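Trilinwood Technical Program
Robot Cell Upkeep, Handout 2: The Kwan Cell
Revised Apr 18, 2022

Read this before the lab. Last term several groups read it afterward, and we all got to know the reset procedure very well.

What the cell does

The Kwan cell is a small tabletop pick-and-place station: one arm, one two-finger gripper, one overhead camera, one fence with a door that sticks. It takes small household items out of shallow clear boxes and puts them back again, a career many of you will recognize. The controller is a Cillis, old enough to have opinions. The gripper fingers come from Fatari and are sold as maintenance-free, so we maintain them every 2000 cycles.

Start of shift

Key to MANUAL before you open the door. The light on the pendant should be amber. If it is green, you are in AUTO and should still be outside.

Wipe both finger pads with a dry cloth. No solvent. The pads swell, and for the rest of the day the gripper handles everything as if wearing mittens.

Jog to home and check the witness marks on joints one and two. A hair of misalignment is fine. A finger's width means someone leaned on the arm, and it is always someone from the other section.

Fault 201

You will meet fault 201. The manual calls it "grip position not reached." In practice the fingers closed on air, on the rim of a box, or on a lid the camera failed to notice. Clear plastic is the usual culprit. Lower the exposure one step and retry once. If the fault returns, stop and write it in the log with the cycle count. "It did the thing again" is not a log entry.

Re-teaching a pick

Before touching the pendant, do the task by hand at a table. Watch where your fingers go and how much room they need over the box. Small parts and key rings want a pinch from above. A lid is better taken by its edge. Write down the order of your moves, then teach the approach point, the grip point and the retreat, in that order. Skipping the approach point is how we got the dent.

Hand work over the clear box:

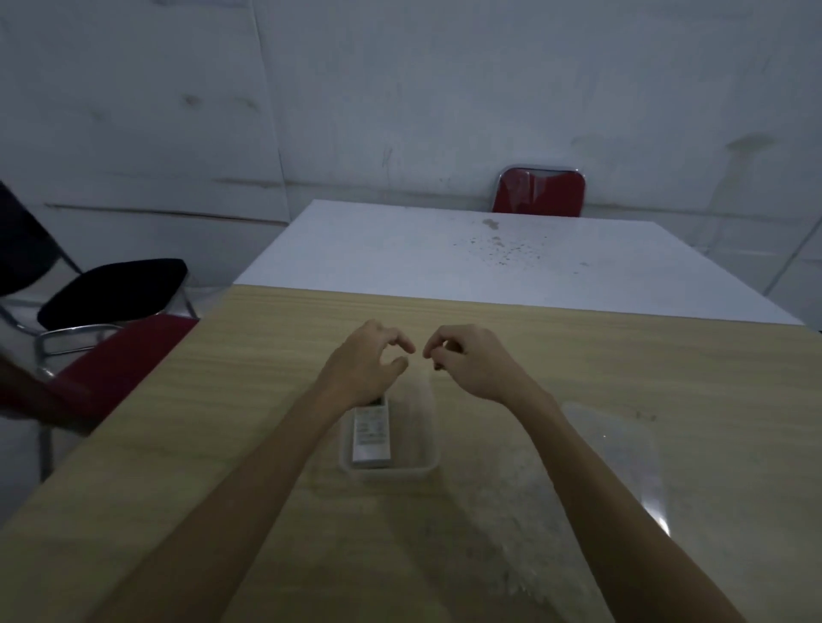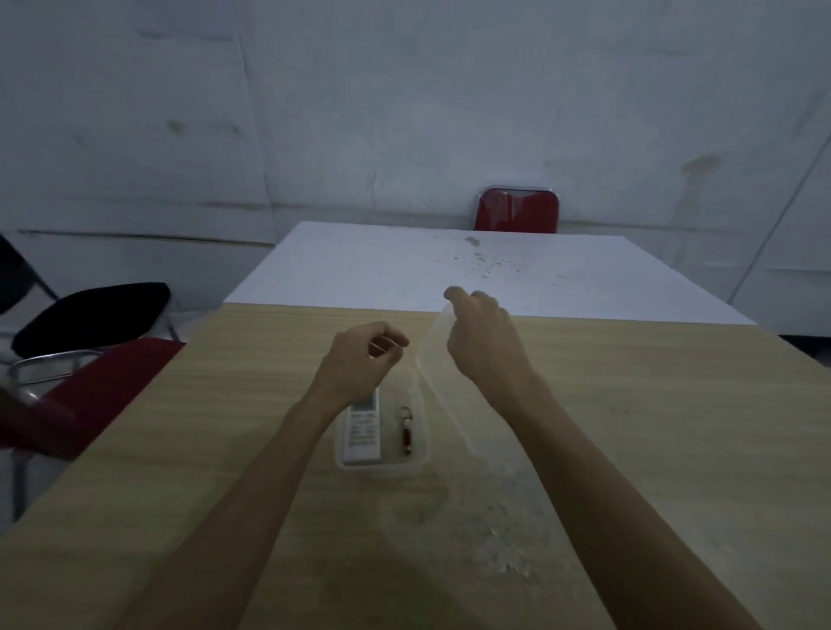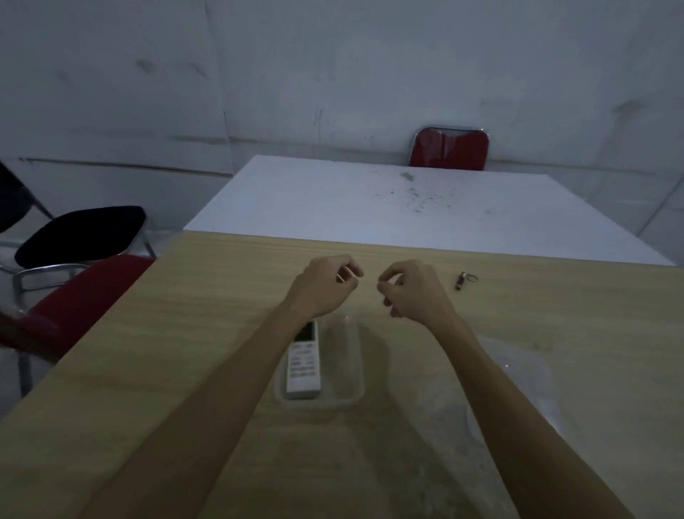 Once the points are in, run the program at the lowest speed with your thumb near the stop. Step through it twice before you let it run continuously. Save under a new name. The file called FINAL is not final, and neither is FINAL2, but the June demo depends on one of them and we are no longer sure which.

For next time: bring your log sheet, filled in, and read the pages on brake release. The brake on joint two holds up the whole forearm, so do not release it out of curiosity.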